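About Us | Faith Formation

Trernberg Bible Institute prepares lay men and women for service in their home parishes. Founded by Agnes Ekström with a class held in the parish hall at Brudby, the Institute now has 344 enrolled students.
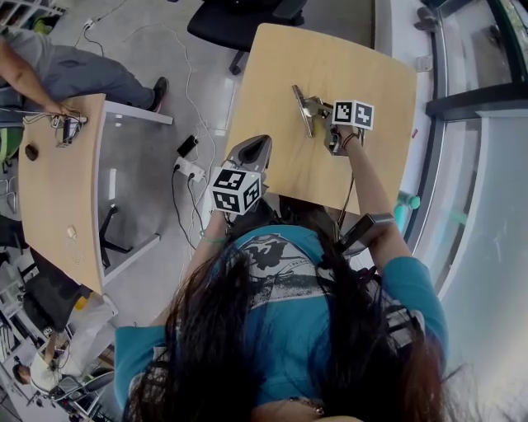
Courses in Scripture, prayer and church history begin each September and may be taken in the evening or by correspondence. The certificate program takes 2 years to complete. Students have use of the Vidska Reading Room, which holds 4,000 volumes.

The Institute is led by its director, Phúc Lò. Applicants should include a letter from their pastor.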